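How to take a fuel sample you can trust (small workboat edition)
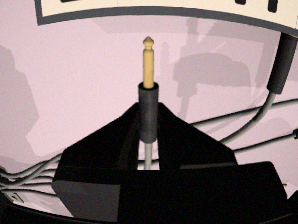

Page last changed: January, by Carola Kasten

I get asked about fuel sampling more than anything else on this site, usually by people who've just moved over to a biodiesel blend and are now on their third clogged filter. So let me walk you through how I do it on our boat, the Prevwood. She's a little harbor tender with one engine and one day tank, so if you run something bigger you'll have more valves than I do, but the routine is much the same.

First, what you need. Clear glass jars with tight lids, a clean funnel, nitrile gloves, lint-free rags, a marker and a drip tray. I buy jars by the dozen, 500 ml each, and I never reuse them for fuel. I tried washing them once and spent a whole evening worrying about "water" that was probably just my own rinse water!

Let the boat sit before you start. I like to do mine at 6 in the morning, before anybody has run the engine, so whatever is going to settle has had all night to do it. If you took on fuel the evening before, wait another day.

Engine off, nothing hot nearby, no smoking, hatch open. Put the tray under the drain valve and wipe the valve inside and out. Then crack it open slowly and fill your first jar. Keep this one! Lots of folks throw the first draw away as dirty, but it comes from the very bottom of the tank and it's the one that tells you about water and bugs. Then fill a second jar, close the valve, and check it for drips.

Label both right away -- tank, date, time, first or second draw. Afshin Rahimi, who taught me most of this when I worked at the Bolham yard, used to write on the lid and then mix up the lids. Write on the glass.

Now leave the jars standing for roughly 42 minutes (long enough for coffee and a look at the bilge) and hold them up to a bright light. Good fuel is clear, and you can read print through it. Haze usually means water, and so does a separate layer at the bottom. Dark stringy stuff where the fuel meets the water is most likely growth, and that jar should go to a lab before you dump any biocide in the tank.

If your first jar looks bad and the second looks fine, drain a bit more and sample again the next morning. If both look bad, don't run on that tank.

Old samples go in the waste oil drum at the dock, never over the side. I keep the last 4 good ones in a dark locker to compare against, and I write the results in the engine log next to the filter changes.

Next page: changing the primary filter without getting air in the line.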